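Progress report to the Koo Foundation
Project: Teaching household tasks to two-armed robots by remote control
Reporting period: second half of year one
Prepared by: Ye-seo Do, Kestcombe Institute

1. Purpose of the work

The project asks how well a two-armed robot can learn delicate household tasks when a person shows it what to do. The operator guides both arms by remote control, and the movements are recorded together with the camera views. A learning programme is later trained on these records. The Foundation agreed three groups of tasks for the first year: folding, table laying and flower arranging. The first two were covered in our previous report, and the present one deals mainly with the third.

2. Progress in the period

Recording of the flower arranging task began in June. By the end of the period the team had kept 1564 demonstrations across all three groups. A further 41 were set aside owing to gaps in the camera record and will not be used for training.

Artificial flowers are used throughout, as agreed in the work plan. They keep their shape under repeated handling, and the same stems can be offered to every operator. The layout of the table is changed between demonstrations so that the programme does not come to rely on one fixed arrangement. Operators are asked to work at an even pace and to avoid correcting a grasp more than once.

Thin stems remain the principal difficulty. The operator has to judge depth from the camera view alone, and a small error in height is enough for the fingers to close on nothing or to press against the table. Stems lying close together add to this, as the gripper may take hold of two where one was intended.
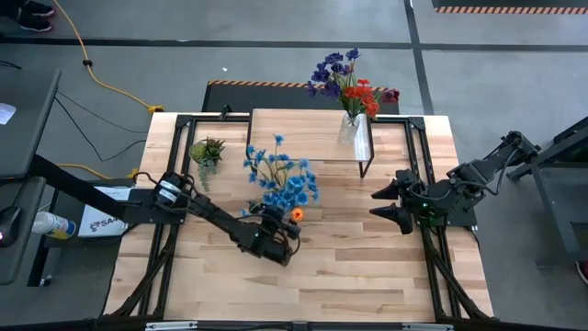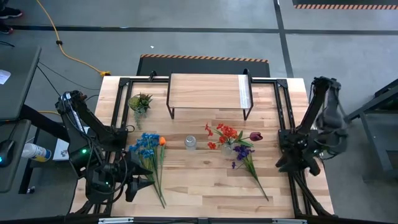

Flower arranging station, with both arms mounted at the sides of the table.

Ju-won Na, commenting on a draft of this report, asked that the time needed to train operators be stated more plainly. New operators required seven practice sessions on the flower task before their records could be accepted, against three for folding, and in Na's view the budget for the coming year should allow for this from the outset. The point is accepted, and a revised staffing table will be sent separately.

3. Matters for the Foundation's attention

The second station, to be set up at our Jullholm site, has been delayed by building work. We expect it to open early in the next period. No additional funds are requested, but we ask for permission to move the unspent travel allowance to operator training.

The labelling of the records is being carried out with the Zirken software. Progress has been steady, although the written guidance for labellers had to be revised once to settle what counts as a completed grasp.

4. Work planned for the next period

The team will record roughly 200 further demonstrations of the flower task, giving priority to those in which both arms are needed at the same time. First training runs on the complete set will follow. Results will be reported in the usual form, together with the full list of rejected records and the grounds for each.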